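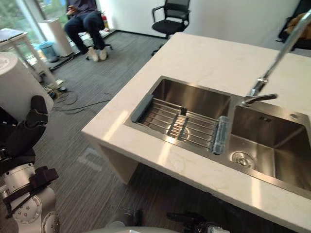

Figure 1. Island unit with double-basin sink, drying rack laid across the left basin.

Udora shared kitchen: progress report to the Brirkell Fund, August

1. Position at the end of the period

The island is installed and in daily use. The white stone top and the double-basin stainless steel sink are as specified in the grant application. The right basin is the slightly deeper and broader of the two and is reserved for pans and trays. Cups, plates and cutlery go through the left.

2. Work completed

Jarman fitted the tap and connected both wastes in one visit. The tap is the tall chrome model with a lever at the base. The overflow on the right basin was tested with the plug in and ran clear. The stone was sealed the following morning and kept out of use until 10.

The carpet has been kept up to the foot of the island for now. Replacing it with a hard floor on the sink side was costed but falls outside this grant.

3. Drying rack

The original plan allowed for a draining board cut into the stone. This was dropped at the design stage and the saving of £700 moved to the plumbing line, as agreed with the Fund. In its place we bought a rack of stainless steel rods from Zarier. It lies across the basin and drips straight into it – the top stays clear for food preparation. A clear plastic holder sits at the end nearest the divider.

Users report 2 faults. Small glasses tip on the rods unless placed against a support bar, and the holder slides when the rack is lifted. Zarier has been asked about a clip.

4. Outstanding

Of the 10 items on the snagging list, 9 are closed. The open item is the silicone along the back of the sink, which Jarman will redo at no charge. The final invoice is held until then.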